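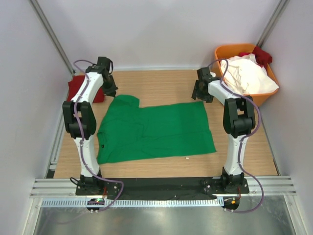

Wer ein Hemd zum Trocknen aufhängt, überlässt die Formgebung der Schwerkraft und der Restfeuchte. Beim Liegendtrocknen und beim anschließenden Glätten übernimmt diese Aufgabe die Unterlage, und an ihr entscheidet sich, ob Nähte und Leisten gerade verlaufen. Ein grünes Hemd, flach auf einer hellen Holzplatte ausgebreitet, zeigt die Ausgangslage: Der Stoff liegt auf, ohne dass sein Eigengewicht an den Schultern zieht. Gewebe verhält sich in dieser Lage grundsätzlich anders als Maschenware.

Baumwollfasern quellen bei Wasseraufnahme vor allem im Querschnitt, kaum in der Länge. Das Garn wird dicker, der Weg des Schussfadens um die Kettfäden länger, das Gewebe zieht sich zusammen. Beim Trocknen geht die Quellung zurück, die Verkürzung bleibt jedoch zum größeren Teil bestehen. Diese Relaxationsschrumpfung ist nach den ersten Wäschen weitgehend abgeschlossen. Ein weiteres Einlaufen deutet auf zu starke Mechanik in der Trommel hin, seltener auf die Temperatur.

Falten entstehen auf einem zweiten Weg. Wasser löst die Wasserstoffbrücken zwischen den Celluloseketten, beim Trocknen bilden sie sich in der jeweils vorliegenden Lage neu. Wird der Stoff geknickt getrocknet, ist der Knick fixiert. Glätten bedeutet demnach, die Brücken durch Dampf erneut zu lösen und unter leichtem Druck in der Ebene wieder schließen zu lassen. Ein trockenes Eisen auf trockenem Stoff leistet davon nur einen Teil.

Die Textilingenieurin Golshifteh Azimi hat für die Wäscherei Trutow 334 Oberhemden über 70 Waschzyklen begleitet. Verglichen wurden zwei Verfahren: Trocknen auf dem Bügel und Trocknen in der Fläche. Die hängend getrockneten Hemden verzogen sich überwiegend an der Schulterpasse, die liegend getrockneten am Saum, sofern die Seitennähte beim Auslegen nicht ausgerichtet worden waren. Bei Kragen und Manschetten fand Azimi keinen nennenswerten Unterschied. Deren Form wird von der Einlage bestimmt, und geklebte Einlagen versagen bei hoher Temperatur durch Blasenbildung.

Für die Praxis ergibt sich eine einfache Reihenfolge. Die Knopfleiste wird zuerst geschlossen, jeder zweite Knopf genügt. Danach werden die Seitennähte parallel gelegt, die Ärmel folgen der Ärmelnaht. Gezogen wird nur in Richtung der Kette. Zug in der Diagonale verschiebt die Fadensysteme gegeneinander und ist später mit dem Eisen schwer zu korrigieren.

Bei der Lagerung gehen die Empfehlungen auseinander. Soudabeh Tehrani, Leiterin der Hemdenfertigung bei Kavthorpe, lässt fertige Ware mindestens eine Nacht auskühlen und ausdampfen, bevor sie gelegt wird. In vielen Betrieben ist dieser Abstand deutlich kürzer. Gelegte Hemden sollten in niedrigen Stapeln liegen, die Kragen abwechselnd nach vorn und hinten gerichtet.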